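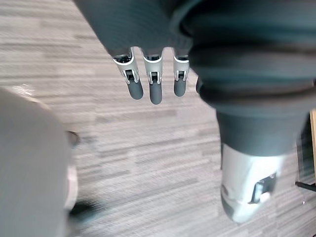

Elisa Martinelli
Contributing editor, machines and work

The hand comes dressed. That is the first thing I noticed at Studia, where two grippers were being tried on the same arm through most of August: one of them wears a sleeve. It is slate gray and matte, and it covers the back of the hand like the cuff of a good winter coat. The fingers hang out below it, each with a pale plastic knuckle and a blunt, dark tip that looks rubbery and faintly sulky.

The other contender, the Prydderch, wears nothing. It has two flat jaws and the charm of a stapler. It also picks up nearly everything you put in front of it, a fact its supporters bring up before you have taken your coat off.

The trial allowed 798 grasps apiece, using the sort of objects that live in kitchen drawers. The Prydderch managed its share in a morning and a half. The fingered hand, a Keruvside, needed four days, partly because its controller likes to think before closing and partly because it spent one whole afternoon refusing to pick up a sponge.

Still, I found myself rooting for it. Jaws pinch a teaspoon or they miss it. Fingers fumble, and a good fumble can end with the spoon held properly. On attempt 481 the Keruvside let a lemon roll, caught it against its own middle finger and lifted it as if that had been the plan all along. Two engineers clapped. The Prydderch had done the same lemon on its first try, to silence.

The sleeve has its critics. It bunches into thick folds, and anything that bunches will sooner or later get in front of a camera. The wrist view is where most of the arguing happens anyway - how much of the picture should be the job, and how much should be robot. Skultolau, which wants an arm for its supply rooms, has asked for more floor and less tailoring. A shorter cuff is on order.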